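Lists > Beauty Swap > Archive > March

Print this message | E-mail this message

Subject: Re: [beautyswap] Cakico cream blush – dupe??

Hi all, quick one, typing this on my lunch and I have 11 minutes left

> Has anyone tried the Cakico cream blush in the little pot? Wondering
> if its worth it or if theres something cheaper that does the same
> thing. I have dry cheeks and powder just sits there on me. Also does
> shade 214 run pink or more peach? The swatches on the site all look
> the same to me.

Yes – have it, love it, bought it twice. 214 is peach on me, but I'm pretty warm toned so take that how you like. Goes on sheer. You can build it up but let the first layer set a minute or it goes patchy. Fingers work better than a brush, I tried both.

For dry cheeks put your moisturizer on first and wait. The Droltent gel one is fine under it, the heavy Droltent cream is NOT, everything slid right down to my jaw by 3.

Cheaper option is the Wondow stick. Less pretty packaging, smells a bit like crayons, only 2 shades I'd bother with. Lasts till dinner tho. The lid on mine cracked teh first week so keep it out of your purse.

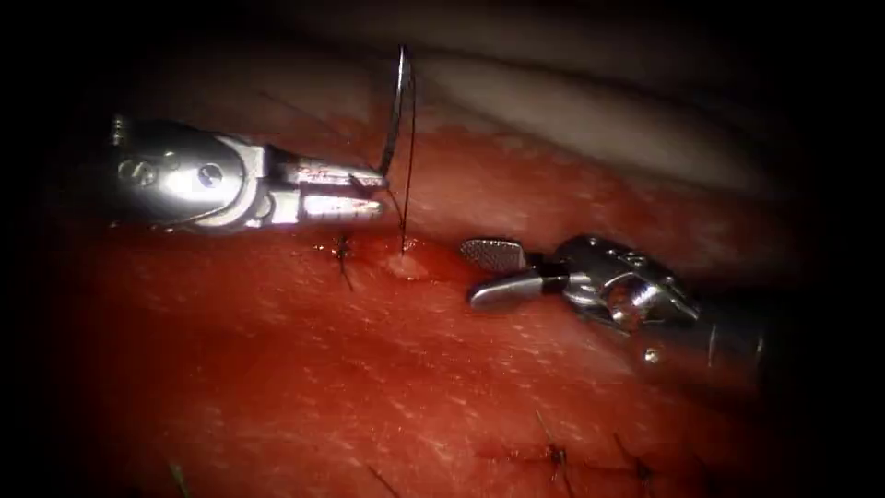 Vol. 9, No. 3

Oh and whoever asked about the Varghese lip oil, I do still have the spare, unopened, berry color. Happy to swap for a mascara, any brand as long as its brown. E-mail me off list please, my inbox has 900 unread and the list stuff gets buried.

Will try and swatch both blushes Friday if the light is decent – no promises

ok back to work, bye!!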